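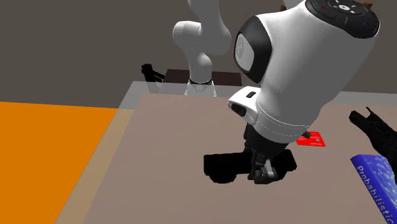 Figure 1. The simulated arm above the table, gripper pointing down. The small flat red target lies next to it and the blue book is in the lower right corner.

Student Projects > Robotics Software > Final Reports

Erley: A Planner That Knows When to Look Again

Project report, Robot Software Lab, Kornberg College

1. What we wanted to do

Our project started with a complaint. In the fall lab course every team writes a pick routine for the simulated arm, and almost every routine has the same shape: look at the table once, work out where the target is, plan a path, go there, close the fingers. If the first look was wrong, everything after it is wrong too, and the program carries on very confidently until it grabs air.

We wanted a planner that treats its first look as a guess. It should move partway, check whether the guess still makes sense, and change its mind cheaply if it doesn't. We called it Erley, after the street our team lives on, and it ended up being the most fun either of us has had with a piece of software!

Everything in this report was done in simulation. We had 6 weeks and a team of two, and we spent all of it on the code.

2. The setup

The arm is mounted at the far side of the table and reaches across it toward the camera. We used the cluttered table from the course files because an empty one makes every planner look good. The target is the flat red piece in Figure 1. The blue book stays on the table as an obstacle in every run. The orange panel on the left counts as off limits for the gripper, and we modeled it as a plain box in the collision world.

Between our planner and the simulator sits Plavbridge, the message layer the lab has used for years. It passes joint commands one way and camera data the other. We didn't write it, but we did end up reading most of it, for reasons that come up in section 5.

A flat target turned out to be a great choice. With a tall object you can be a little off in height and still close on something. With a flat one the fingertips have to come down very near the tabletop, so a small height error means either missing the target or pushing into the table. It makes mistakes easy to notice.

3. How Erley works

The planner splits each pick into stages, with a checkpoint between them. The first stage brings the wrist to a point well above the estimated target. The second lowers the gripper to hover height, fingers straight down. The third is the final descent, and then the fingers close.

At every checkpoint Erley asks the perception code for a fresh estimate and compares it with the one it is using now. If the two agree, the planner moves on. If they differ a little, it keeps the current path and bends the end of it. If they differ a lot, it goes back up to the previous checkpoint and plans again from there.

The "bend the end" case is the part we are proudest of. Our first version replanned the whole path every time, which was slow and sometimes picked a completely different elbow position, so the arm would swing away from a target it was already hovering over. Now the planner keeps the joint path up to the last few waypoints and only solves for the rest. If that short piece runs into a joint limit or a collision box, it falls back to a full replan. The arm's motion looks much calmer as a result, and the logs are easier to read as well.

We also put a cap on going back. Erley may retreat 2 times in one pick. After that it stops above the table and reports which stage it gave up in. Early on there was no cap, and we came back from dinner to find a run still going up and down over the same spot.

4. Perception

We kept perception simple on purpose. It looks for red pixels, groups them, throws out groups that are too small, and combines what is left with depth to get a position and a direction for the long side. There is no learning in it.

The trouble is the shadow. When the gripper is low it throws a very dark, blocky shadow on the tabletop, wider than the gripper itself. Any part of the target inside that shadow drops below our brightness threshold. The group of red pixels then shrinks on one side, its center moves, and the planner believes the target has slid away. With checkpoints this got worse at first, because we were asking for new estimates at exactly the moments when the shadow was nearest. Erley would chase the shifted center, move its own shadow, and shift the center again.

We tried lowering the threshold, but that let in dark patches from other things on the table. What worked was predicting the shadow. We know the arm's joint angles and we know where the light is in the simulator, so we can project a rough outline of the gripper onto the table plane and mark those pixels as "don't know." Missing red inside the outline no longer counts against the old estimate. It took one long evening to write and it fixed more failures than anything else in the project.

The same mask now covers the arm's own body. The white wrist housing fills a lot of the camera view during a pick and can hide part of the target, and "hidden" should be handled the same way as "in shadow." We wish we had seen that sooner – the two cases are really one case.

Depth gave us one more surprise. The pale see-through edge at the back of the table returned mixed depth values, some from the edge and some from the wall behind it. Our table plane fit was tilting slightly because of it. We now fit the plane using only the near part of the table.

5. The delay bug

For most of a week, runs that passed in the afternoon failed at night with the same random seed. That should not be possible. We blamed our planner, then the solver, then each other.

The cause was in how we were using Plavbridge. Camera messages carry two times, one for when the picture was rendered and one for when the message was sent. We were matching joint angles to the send time. On a busy machine (and the lab machines run long batch jobs at night) the gap between the two grew, so our shadow mask was drawn for a pose the arm had not been in when the picture was rendered. Switching to render time was a change to a single line. We also added a check that refuses any estimate where the times can't be matched, and a test that delays messages on purpose.

6. Results

We ran 100 picks with the target placed at random inside the reachable area and the other objects left where they were. The one-look routine from the course was run on the same placements.

Erley failed in 6 of its picks. Of those failures, 5 were placements close to the book, where the planner could not find a descent that kept the fingers clear of the cover and used up its retreats. The remaining one was a grasp that closed on the corner of the target and lost it on the way up. The one-look routine failed far more often, mostly by coming down beside the target.

Erley is slower, of course. Every checkpoint costs a pause. We think the pauses could be shortened by starting the perception request while the arm is still slowing down, but we ran out of time to test that safely.

7. Tooling

A short note on the replay viewer, because other teams have asked for it. It reads a log and steps through a pick, showing the estimate, the mask and the planned path together. We built it to find the shadow problem and then used it every day. It is in the Carrasco folder on the lab server, next to the course files, with a readme that covers installation and the log format.

8. What is left

The failures near the book all come from insisting that the gripper points straight down. Allowing a small tilt should open up many of those placements, and the planner already has a spot in the code where tilt could go. The shadow outline also assumes a single light, so a scene with more lights would need one outline for each. Both of these are written up as open tasks in the repository, and we'd be delighted if a team next year picked one up!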